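Clearing the Desks at Pluravgate

The second-floor meeting room at Pluravgate closes to bookings this Sunday so the carpet can be replaced. Everything on the desks has to be off them before the crew comes in, and that includes the things people have come to treat as permanent. The last time we did this, in the old Plukville office, three boxes of odds and ends went unclaimed for most of a year and were finally given away. We would like to do better this time.

What stays and what goes

The desks themselves are staying. They will be pushed to the window side on Saturday afternoon and put back once the new carpet is down. The gooseneck microphones belong to the room and will be unplugged and stored by the building office. Please don't unplug them yourself. Two went missing from the Unell room that way and turned up in a coat closet.

Anything else is yours to move. Papers left on the desks will go into one folder per desk, unsorted. Leaflets and cards will be recycled unless they have a name written on them.

Cups are the biggest group of things by far. We have 38 people using the room in a normal week and it seems most of them keep something to drink from in it. Wash whatever you want to keep and take it back to your own desk or to the kitchen shelf. Lids should stay with their mugs. There is already a drawer of lids in the kitchen that fit nothing we own.

Small electronics go in the gray bin by the door if you can't take them with you. Put a strip of masking tape on each one with your name and extension. Computer mice get mixed up more than anything else, and a pale pink one like this is easier to return than the black ones, but please label it all the same. Mouse mats can be rolled or laid flat on top of the bin, including the cat-shaped one.

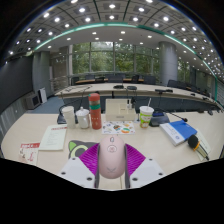
Where to bring things

The storage closet across from room 200 will be open from 8 to 6 every day this week. There are shelves on the left for boxes and a low table for anything that shouldn't be stacked. Bottles with liquid in them can't be stored. Empty your thermos before you bring it, and take small bottles home or pour them out.

If you need a box, Berchtold has left a stack of flat ones by the copier, with tape. They hold a fair amount but the bottoms give out if you fill them with paper, so use two.

To ask about something you have lost, call extension 577 or stop by the front desk. Items still in the closet at the end of December will be offered to other floors.

The room should be open again for bookings the following Wednesday. The smaller room at the end of the hall can be used until then. It seats eight and has no microphones.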